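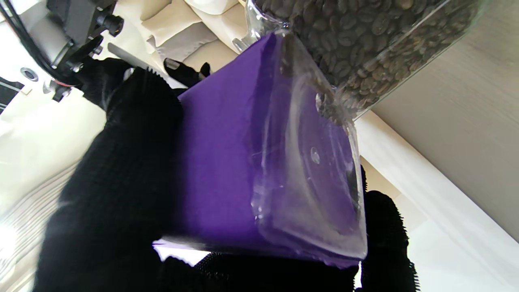

원두 소분 포장 기록. 원두는 Plondgate 중배전, 로스팅 후 약 9일 경과분. 용기당 충전량은 166g으로 고정했다. 부피 기준으로 담으면 로트마다 중량이 달라져서 저울 값만 본다. 투명 플라스틱 용기는 위쪽에 원두가 꽉 차 있어도 아래가 깔때기처럼 좁아지는 형상이라 겉보기 용량과 실제 용량이 다르다. 완충재 치수를 잡을 때 이 바닥부의 굴곡을 평면으로 계산하면 상자 안에서 논다.

용기 높이를 잴 때는 바닥 최하단부터 상단 최고점까지. 몸통 길이만 재서 상자를 주문했다가 전량 반품한 적이 있다. Kpodo 쪽 규격표는 내경 기준이고 Flarora 쪽은 외경 기준이다. 두 곳 자재를 섞어 쓰는 경우 환산표를 따로 만들어 두는 편이 낫다.

상자 여유는 한쪽당 2mm. 더 줄이면 넣을 때 모서리가 밀리고, 더 늘리면 운송 중 흔들린다. 습도가 높은 날은 종이 상자 쪽이 미세하게 변형되므로 당일 재측정.
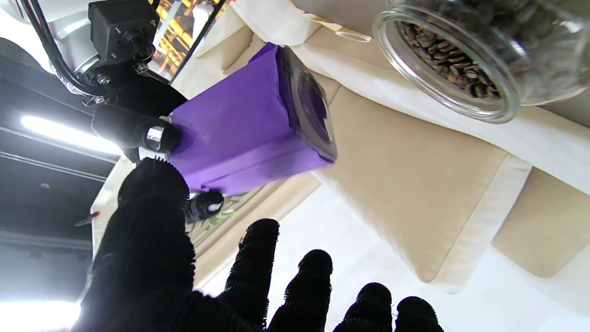

작업면 배치는 매번 같은 문제로 돌아온다. 포장 자재와 원두를 한 면에 두면 미분이 자재에 묻는다. 보라색 상자처럼 진하고 매끈한 면은 지문과 미분이 특히 잘 드러난다. 흰 천을 깔면 떨어진 조각을 찾기 쉽고 유리가 덜 미끄러진다. 다만 유리병을 저렇게 뉘어 두려면 입구 방향을 작업자 반대쪽으로 통일할 것. 입구가 열린 병은 조금만 굴러도 원두가 나온다.

유리병과 플라스틱 용기의 비교.
유리: 냄새 배임 없음, 무거움, 파손 위험. 매장 진열용.
플라스틱: 가벼움, 정전기로 은피가 벽면에 붙음. 발송용.
Stotden 매장 납품분은 유리, 택배분은 플라스틱으로 나눈다.

정전기 대책은 별것 없다. 용기 안쪽을 마른 천으로 문지르지 않는다. 문지를수록 심해진다. 담기 전에 잠깐 세워 두고, 은피는 체로 먼저 걸러 낸다.

다음은 박엽지. 보라색 박엽지는 색이 진할수록 구김이 밝은 선으로 남는다. 한 번 접힌 자리는 펴도 돌아오지 않으므로 접는 선을 먼저 정하고 한 번에 접는다. 흰 상자와 조합할 때는 이염 확인이 필요하다. 자투리를 상자 조각 위에 올리고 무거운 것으로 눌러 하룻밤 두면 판별된다. 이번 롯트는 이염 없음.
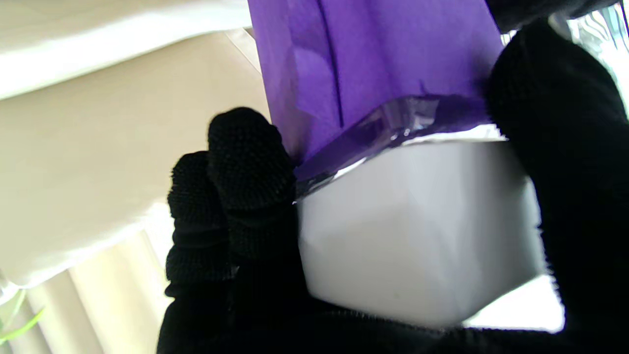
박엽지 고정은 양면테이프가 더 깔끔하지 않느냐는 답글이 달렸다. 겉으로 테이프가 안 보이는 것은 맞다. 문제는 수정 작업이다. 양면은 한 번 붙으면 떼는 순간 박엽지가 찢어진다. 투명 테이프는 광택이 보이는 대신 한쪽 끝만 들어서 위치를 고칠 수 있다. 선물용 소량이면 양면, 반복 작업이면 투명. 내 기준은 그렇다.

테이프 겹침은 10mm. 종이 결 방향과 나란히 붙인다. 직각으로 붙이면 당겨지는 쪽에 주름이 생긴다. 박엽지 위에 놓인 테이프는 바탕색이 비쳐서 진하게 보이므로, 색이 다르다는 문의가 오면 이걸 먼저 확인한다.

테이프 커터 날은 자주 갈아야 한다. 무딘 날로 끊으면 끝이 늘어나고, 늘어난 끝은 다시 줄어들면서 박엽지를 같이 끌고 간다. 가위로 자르는 쪽이 느리지만 균일하다.
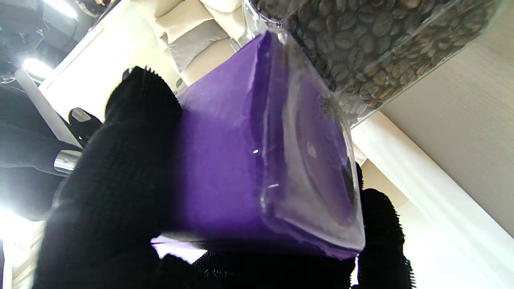

보라색 포장, 투명 플라스틱 쪽.

투명부가 있는 포장은 검수 항목이 하나 늘어난다. 성형 테두리의 눌림과 흠집. 무지 면은 정면 조명으로 봐도 되지만 투명부는 광원을 옆에 두고 기울여 가며 본다. 반사가 끊기는 지점이 흠집이다. 정면에서만 보면 대부분 놓친다.

라벨은 아직 미정. 무지 면에 붙이는 안과 바닥에 붙이는 안이 있다. 유광 라벨은 진한 보라 위에서 기포가 눈에 띄어 제외했고, 무광지로 Flarora에 견본을 요청해 둔 상태다. 로스팅 날짜는 수기로 적지 않고 스탬프로 찍는다. 잉크가 마르기 전에 쌓으면 옆 상자에 옮는다.

보관은 직사광선을 피하고 세워서. 박엽지를 씌운 것은 위에 다른 상자를 올리지 않는다. 12월 발송분부터 이 규격으로 간다. 환산표는 Kpodo 새 규격표가 나오면 고쳐서 이 타래 밑에 붙이겠다.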